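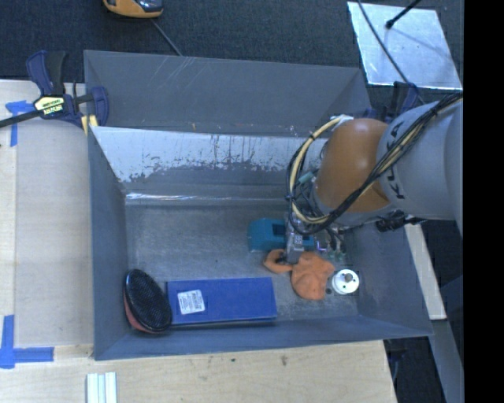
Page last changed: March 3, 2023

We use cookies to remember your settings and to count visits. Carry on reading and we'll take it that you don't mind. Accept | Settings

Rela open bin, large, in grey: my review after two winters

I've been promising to write up the big grey bin for ages, and a couple of you have been chasing me, so let's get on with it. I bought mine from Stastusar for 621 lira, which felt like a lot for something with no lid, no wheels and no handles worth the name. I'd gone in for a set of drawers. I came out with this under one arm and a bag of cable ties, and my sister still brings it up.

What I wanted was one place for all the odd stuff that doesn't live anywhere. Soft things, chunky things, round things, the lot. I'd been using a Prosetti crate before that, and the Prosetti is fine if you like your storage tall and narrow, but everything small sinks to the bottom and you end up tipping it out on the rug. The Rela is wide with sides that slope out, so you can see what you've got at a glance and just reach in. I cannot tell you how much I love that part! If you've got a bright orange something and a teal something in there, you spot them straight away against the grey, and even a white thing shows up nicely.

The floor is flat, too. Sounds like nothing, but the Işık one I tried before the Prosetti had a raised bit running down the middle and whatever you put in it slid off to the edges. In the Rela things mostly stay where you drop them (round stuff still wanders, obviously).

Now, the looks. If you want something that stays smart, have a think before you buy. The floor is properly scuffed, and one of the inner walls has gone bright and whitish with ragged dark streaks along the bottom of it. The upper panel has done much better – a few faint diagonal scratches and that's your lot. I've had a go at the streaks with washing-up liquid, then bicarb, then one of those white sponges, and the sponge made the pale patch shinier, so I've stopped. It doesn't bother me in the slightest for a bin that gets used every day. In a sitting room it might.

I did get the colour wrong in my first version of this page. I'd called it charcoal. It's grey, and depending on the light one side looks a bit blue, so don't order it hoping to match a black shelf.

Cleaning is easy enough apart from those marks. Wipe along the fold where the wall meets the bottom part, as crumbs and fluff love it in there. I do mine with an old toothbrush when I remember, so not often.

Moans:
The rim isn't comfortable to carry by when the thing's full. Get somebody on the other end.
The slope means it takes up more room at the top than the bottom, so measure at the top. I measured the bottom. It sat in the hall until August.
You can't buy a lid for it, or I've never found one. Stastusar told me to try a tray, which slid off.

Would I get another? Yes, and I nearly have, only there isn't the floor space. I don't think it's worth full price if you only want to shove it in a loft, get a cheap box for that. For something you're in and out of all day it's lovely, and I'd give it seven out of ten, with the points off for carrying it and for the marks.

Comments

Nevzat Uysal
We have the same one in the workshop and the floor went like that in the first month. Still in one piece though. Did you try car polish on the streaks?

Tess
Measure at the top!! Wish I'd read this last week. Mine is wedged behind a door.

pebblemill
Is the medium any good or is it too shallow? I only want it for shoes and dog things.

Nevzat Uysal
@pebblemill medium is shallow, boots stick out. Trainers are ok.

More from the storage pages
Prosetti tall crate, a grumble
Işık stacking tubs: which size to get
Hooks that stay up on painted walls
Sorting the cupboard under the stairs, part 2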